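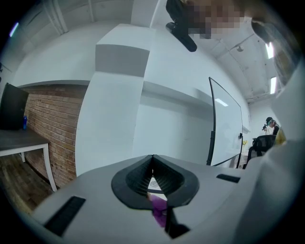
Pale grey gripper with a ribbed black funnel and a bit of purple showing in the opening.

3 min read

New book finds the prophets alive and well in science fiction

6 June 2023

Readers in Ceturlow who like their theology with a spaceship or two are in for a treat. Flinamero Press has released The Stranger at the Airlock, a collection of essays on mercy, debt and hospitality in speculative fiction, and it is a lovely thing to get lost in.

Edited by Lindiwe Coetzee and Othmane Mahrous, the book runs to 263 pages and begins with the Book of Ruth. Coetzee's opening essay follows Ruth the Moabite into the barley fields, where the edges of the crop were to be left for the poor and the foreigner, and then asks what a gleaning law would look like on a ship where every gram of food is weighed. It sounds like a stretch. By the third page it feels like the most natural question in the world.

"Ruth walks into a place where she has no claim on anyone except what the law and her mother-in-law give her," Coetzee said at the launch. "So many science fiction stories begin at that same door. Someone knocks, and the people inside have to decide what they owe."

Mahrous takes the idea of the jubilee, the year when debts are released and land goes back to the families who lost it. He sets Leviticus beside Rocha, Gitau Nyaga's novel about a mining colony in 2078 where children inherit the cost of their parents' passage. Nyaga was in the audience for the launch and looked delighted to hear his loan officers compared with the creditors in Nehemiah. He told the room he had never read Nehemiah before the essay reached him in April, and that he has now read it twice.

There is a livelier disagreement further in. Peninah Rotich writes on Jonah, and argues that the prophet's anger at Nineveh's pardon deserves more sympathy than it usually gets from the pulpit. People who have been hurt by an empire, she says, are allowed to find its forgiveness hard to watch. Caroline Mollel answers her in the very next chapter, with real warmth and no small amount of heat, drawing on the closing question of the book, where God asks about the people of the city and also its many animals. Mollel thinks the cattle are the key to the whole thing. The two of them kept the argument going at the launch well past closing time, and hardly anyone left!

Not every essay lands so well. The chapter on time travel and repentance gets tangled in its own paradoxes, and a reader who doesn't already know the novels under discussion may want to skip ahead to the conversation on honour and shame that follows it. The notes at the back are generous, though, with plain summaries of each biblical passage – very handy if your memory of the minor prophets is as patchy as mine.

The first printing is 3000 copies, in paperback only. Prender Books on the high street has it in the window, and the shop is hosting a free reading group that will work through the collection at a chapter per meeting, starting with Ruth. Rotich and Mollel have both promised to turn up for the Jonah evenings. You don't need to have read any of the novels to join, and newcomers to the Bible are just as welcome.

Enjoyed this story? Sign up for our weekly books and ideas newsletter. You can unsubscribe at any time.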